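Robot Handling, Unit 6: Notes on the Fotilton Visit

Read these before lab. They cover the demonstration we saw in April at the Teuber workshop in Fotilton, plus a few things I didn't get to say out loud because we were all too busy looking!

What they do there

Teuber works on household handling, meaning clothes, hangers, baskets, all the stuff that lies on tables and chairs at home. Their method starts with people. Somebody holds a gripper in each hand and does the chore with it, the gripper's camera records the whole thing, and the recordings are used to train the arm. Huiling Dong ran our session and she was wonderful about questions (she let the first one go on for most of the coffee break).

The task that morning was hangers. I know a few of you were hoping for something bigger, and I was a little doubtful on the bus too, but I came home completely sold on hangers as a teaching object. Look at what you're dealing with. It's thin, so the fingers have to come down very close to the table before there's anything to hold. It's open in the middle, so a grip that misses by a little closes on air. And the hook sticks out to one side, which means the hanger wants to swing as soon as you lift it from anywhere except near the balance point.

Picking a grip point

Remember the term "approach" from Unit 4: the path the fingers take just before they close. For a flat hanger there are several places to try, and the place where the crossbar meets the shoulder is a popular one with beginners. There's more plastic to aim for, and two bars running in different directions make it easier to judge where you are. The hook looks tempting, but it's round and it likes to roll out of the fingers. Two grippers help a lot here, with one holding while the other finds a better spot.

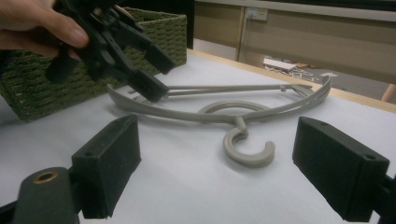

Bastian Dreßler wrote to me after the visit that he'd have started at the hook every time, since that's where his own hand goes at home, and he wanted to know if the arm should copy people or find its own habits. Great question, and I'd like us to spend real time on it. My short reply was that a hand wraps around a hook and a pair of flat fingers can't, so the person holding the gripper soon drops the home habit anyway. Bring your own view to lab.

How much recording?

Huiling told us a new task gets 300 recordings before they train anything, and the full hanger set is now at 4,000. She also said the early ones are the messiest and she keeps them, fumbles and all, so the arm has seen a bad grip and a recovery. I loved that.

For lab

Bring a hanger from home, any kind. We'll use the Gavell hand grippers, working in pairs, with 2 grippers to a pair. Try three grip points and write down what the hanger does when it leaves the table. Leave the speed alone for now, slow is fine.

Reading: the Listport handout, section 2, up to the part on finger pads. The math in the box can wait until next unit.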